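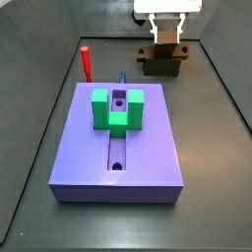 Green part in the T-shaped slot of the purple block.

1/ Stullton v Undholm, second leg notes. Stullton went through 3-2 on aggregate. I logged the full match twice, once for passes and once for defensive shape. Thread on how the left side of Undholm's block came apart after the break.

2/ Undholm started in a 4-4-2 mid block, same as the first leg. Front two screening the pivot, wingers narrow. For the first half it held. Stullton had plenty of the ball and almost all of it was in front of the midfield line.

3/ Stullton's change at half-time was small. Siham El-Sayed moved from the right of the three to the left half-space and stayed there. The fullback outside her held the touchline and stopped underlapping.

4/ Undholm's right winger now had two players to cover and picked the fullback every time. The near central midfielder didn't shift across. El-Sayed received between the lines again and again, mostly on the half turn.

5/ Both second-half goals come from that pocket. First one: center back into El-Sayed, one touch around the corner, cutback, finish from the penalty spot. Second one: same entry, but she carries it herself and shoots across the keeper in minute 63.

6/ Undholm's coach Armindo Garcia went to a back five straight after. It closed the pocket and gave up the wide areas, which Stullton were happy to use for keeping the ball. Undholm had one shot from then on, a header over from a corner.

7/ Pass counts for anyone who wants them: 790 attempted by Stullton over the two legs, 40 of those into the left half-space in the second half of this one. My count, from the broadcast feed. Expect a few errors where replays ran over live play.

8/ Attendance was given as 2785. Good number for a midweek tie at that ground.

9/ Next round is Marinho, who press man for man and won't leave that space open. El-Sayed will have a marker following her everywhere – I'd look at using her as a decoy and playing straight into the striker.

10/ Mokeck v Marinho notes from March are further down my page if you want the pressing triggers. Same setup, same goalkeeper, different left back.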